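Sorkville tile works to reopen its doors with a new floor range and a free fitting school

Cloten, the family-run tile maker, is bringing its Sorkville kiln shed back to life this August, and everyone who likes a good floor is invited! The shed has been shut for two years while the roof was replaced and the old brick kiln relined, and the first new tiles have now come out of it.

The range is called Edwards, after the lane that runs past the yard gate. It is made up of large floor tiles in four plain colours - beige, slate, moss and a soft brick red - meant for kitchens, hallways and garden rooms that see a lot of muddy boots. Cloten expects to fire 4000 tiles in the opening month, with 900 of them set aside at cost price for village halls and schools in the district.

"We grew up on these floors, we learned to walk on them, and I still get a thrill when the kiln door opens," said Sombat Bunnag, who runs the works. "Beige was the first colour my mother ever sold, so of course it had to come back. People have been stopping me in the post office to ask when they can get hold of some!"

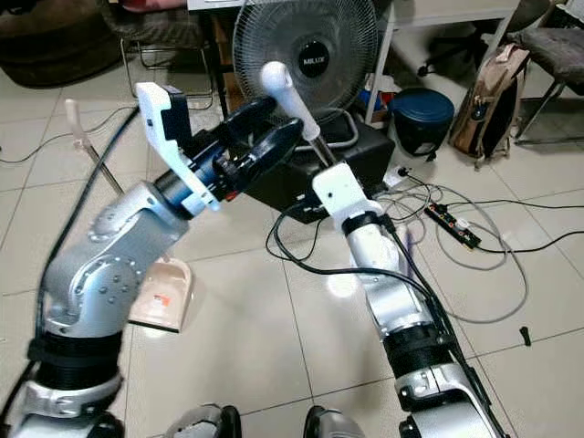
Large beige ceramic floor tiles.

The works will also be home to a free fitting school, held in the long room above the glaze store. Beginners will learn to level a floor, mix adhesive, cut round a door frame and grout neatly, and they can take home the practice board they finish on. Over 3000 people have already put their names down for news of the courses, so more dates are being added for the autumn.

Visitors to the reopening can watch a kiln being unpacked at 2 pm, try their hand at glazing and have tea in the yard. The Skellov brass band will play - loudly, if last time is anything to go by. Entry is free and the yard is level throughout, with parking in the field opposite.

Samples of all four Edwards colours can be picked up from the works office in Sorkville or asked for by post.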